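4 min read

We use cookies to remember your settings. Accept / Manage

Keep the small libraries open late

When Omberg library cut its evening hours in August, the council said that few people came in after five. I have no reason to doubt the figures. I do doubt that they tell us what the place is for.

A branch library in the evening is used by people who can't use it in the day. They work shifts, or they share a kitchen table with three other people and need somewhere quiet to fill in a form. In Dustness, where I grew up, the reading room stayed open until eight and had 28 chairs. I did most of my school work in one of them. It was rarely full - that was why I went.

The council wants one large library at Josta to serve everyone. It will have 1000 more titles than the branches have between them, and a café. Fine. It is also 35 minutes away on the 96 bus, and the last one back leaves before seven. A person with a spare hour after work won't spend it that way.

I would give up a good deal to keep the evenings. Buy fewer new books for a year. Close on a weekday morning, when Omberg is quiet as well. Let the heating go off in the back room.

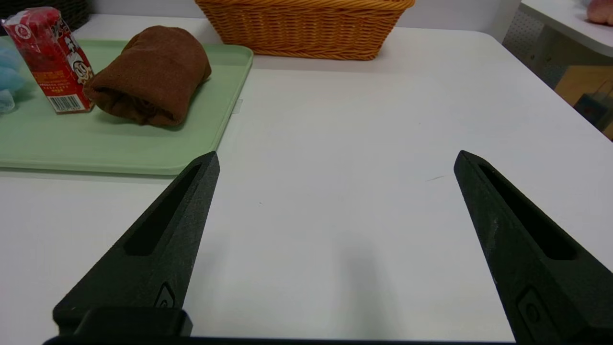

The Geraghty branch tried something close to this and kept two late openings a week. Its visitor numbers went down slightly and the doors are still open, and I would take that result for Omberg tomorrow.

Related
- Who is the high street for?
- The last bus from Josta
- In favour of dull parks
- School halls after hours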